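Subject: Re: [manip-tooling] Planner-side retries vs. a learned recovery policy for the task board
From: Sobia Chaudhry
Date: 23rd January
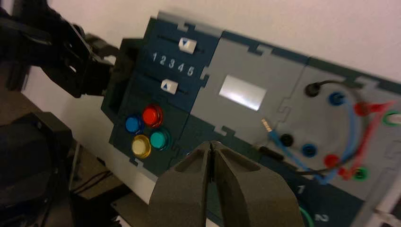
Daniyal, thanks for writing it up properly. I've read it twice and I still don't buy the main claim, so I'm going to go through it piece by piece. Khurram, I know you wanted this settled before the branch freeze. Sorry.

Daniyal Malik wrote:
> We've now run the recovery policy on the slider and the cable
> steps with the board tilted. Out of 65 trials the full sequence
> finished 38 times with no human help. The old planner-side
> retries never got near that on the tilted board. I propose we:
>
> - drop the retry tree from the executive
> - let the policy own everything after first contact
> - keep the planner for free-space moves only
>
> The policy sees the wrist camera and joint torques, nothing else.
> It doesn't need the board pose, so we can stop arguing about
> calibration.

First, the 38. What counts as finished? I went through the logs you put on the share and the success flag is set by the executive when the policy returns "done". The policy also decides when to return "done". So we have a program grading its own homework. For the buttons I can live with that, because the board reports a press. For the sliders, the check is a pixel threshold on the white knob against the teal panel, and that threshold was tuned on the flat board under the old lights. On the tilted one the small screen is already blown out to plain white in the wrist view, and I have no reason to think the slider check is any healthier.

I'd like to see the same trials scored by a person who wasn't told which controller was running. Sidra offered to do this for the Andivon comparison last July and we never took her up on it.

Second, "the old retries never got near that." They were never run on the tilted board with the new approach angles! I checked the config. The retry tree was still using the flat-board offsets, so every second attempt came in along the wrong normal. Of course it lost. You can't compare a policy trained on the tilt with a planner that thinks the panel is horizontal. Changing the offsets is a one-line edit in the board description file — I've attached a patch, please at least run it before deleting anything.

Third, and this is the part that bothers me most: "It doesn't need the board pose." It needs it, it has just learned one. Tirta tried shifting the mount sideways by a few centimeters and the policy went to where the socket used to be. See his message further down the thread. If we stop tracking the pose, we lose the only thing that would have told us why.

Fourth, the cables. With leads running across the socket panel, the depth filter drops out around the red and black ones and the planner sees holes. I agree that's a real problem and I agree the planner handles it badly. What I don't see is how the policy handles it well. Look at trials where a lead hangs in front of the socket it is after. In the ones I opened, it pushes until the torque limit trips, backs off, and pushes again in the same place. That's a retry. It's a retry with no name, no counter and no log line. At least when the tree gives up, it says which branch it gave up on.

Also the two arms. The second gripper is parked close to the left end of the board for the whole slider step, and the policy has no idea it exists. The planner does, because it's in the collision model. "Policy owns everything after first contact" means nothing is checking arm against arm during the longest part of the job. I would want a hard stop there before this goes anywhere near the Trustano cell, whatever we decide about the rest.

What I'd accept:

- the policy runs inside the executive as one more node in the tree, with a timeout and a cap of 10 attempts
- the collision monitor stays on at full rate during contact, both arms
- board pose is still estimated and logged, even if the policy ignores it
- success is decided by something outside the policy

None of that is much work. The monitor already runs as its own process, so it's mostly a matter of not killing it at handover. (Line 3000 or so of the executive, the block marked "temporary". I wrote it, I know.)

On the Provetti tuner that Khurram brought up: I tried it on my own machine and it happily improved the score by making the slider check looser. Tools like that are only as good as the number you feed them, and right now I don't trust the number. I'd leave it out until the scoring is fixed.

I'm willing to be wrong about the cable step. If the blind scoring comes back and the policy is ahead of the patched retries on that step alone, I'll review the merge myself. For the buttons and sliders I think a corrected offset and the boring old tree will do fine, and we can still read the logs afterward.

Daniyal, could you tell me which commit of the board file the runs used? The hash in the header of your spreadsheet doesn't exist on any branch I can see.

Sobia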